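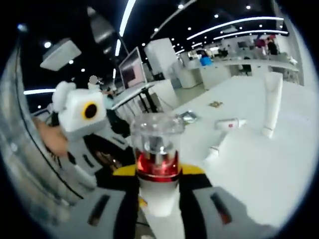 ### 4.2 What the work looks like now, and who does it

I want to slow down in this section and talk about the ordinary day, since the numbers in 4.1 leave most of it out. When I started at Wamen in November I expected to be writing about people being replaced. What I mostly ended up writing about was people holding things. Most of the teaching at Wamen is done with hand-held grippers: a person picks up an object with the tool, moves it the way they think a robot should, puts it down and starts over. Figure 3 shows the kind of moment I watched over and over – a clear plastic container with a red band, held upright in the jaws, with the white table behind it and a second gripper in someone's left hand.

*Figure 3. Handling a container with a hand-held gripper at a shared table. A second gripper with a camera module on top is at left; desks and other people are farther back in the room.*

The company has 96 people on its books, and 30 of them had spent time at the tables when I did my interviews. Nearly all of those 30 came from the old packing and sorting line (I'll call them the table group from here on). The line itself now runs on Mandagi, the scheduling and handling system described in Section 3, and Mandagi gets its new motions from what the table group records. So the same people who used to pack the goods are teaching the system that packs the goods. I asked everybody how that felt and I got very mixed answers, sometimes from the same person in one sitting.

The first thing people brought up was pace. On the line, speed was set from outside and you kept up with it. At the table you set it yourself, but the day is chopped up into episodes, and the target during my stay was 500 per shift for a pair. One woman told me she'd thought it would feel like a rest. "It's slower in the arms and faster in the head," she said. "I used to think about dinner. Now I think about where my wrist is." I heard some version of that a lot! A former sorter said he went home less sore and more irritable, and that his kids had noticed the second part.

The other thing was skill, and here I'll admit my own notes kept changing. Early on I wrote down that the table work was deskilled, since an episode is short and the instructions fit on a card. By the third week I'd crossed that out. I tried it myself one afternoon and my recordings were bad – jerky, with the grip too high, and I kept helping with my free hand without meaning to. My partner that day could look at a cup or a carton and tell me where the jaws should go before I'd even reached for it. She learned that on the line, over years, with her fingers. None of it was written down anywhere at Wamen before the grippers came in.

That brings me to pay, which came up whether I asked or not. Table work is graded the same as line work. The engineers who use the recordings at Ilell, the partner firm, are graded well above it. Several people in the table group felt that what they knew was leaving the building without them. One put it this way: "They've got 1413 of mine in there from last month. I don't get a cent when they run." A supervisor I talked to at 2 p.m. on the same shift saw it differently and said recorded work had always belonged to the company, same as a packed box. I don't think a packed box is a good comparison, and I come back to it in Section 6.

Then there's the room. The line was loud and people stood far apart. The tables sit in a big open office space with desks running down one side, so the table group now shares a ceiling with planning and support staff they'd never met. Some liked this very much. They got asked questions, they got invited to lunch, and two of them had started sitting in on the planning meetings for Bomon, the next version of the handling system. Others felt watched. The camera modules on the tools came up here too. People knew the footage was meant for training, but four of them said they talked less while they were recording, and one pair had worked out a set of nods so they wouldn't have to talk at all.

I should say something about who isn't in this section. I couldn't reach the people who left Wamen before the tables were set up, and they'd surely tell it another way. The table group are the ones who stayed and were offered the change. When they say the work is better, and a small majority did, they're comparing it with the line, and also with having no job there. I tried to ask about those two separately. It didn't always work, and where I couldn't tell which one a person meant I've left the quote out of Table 5.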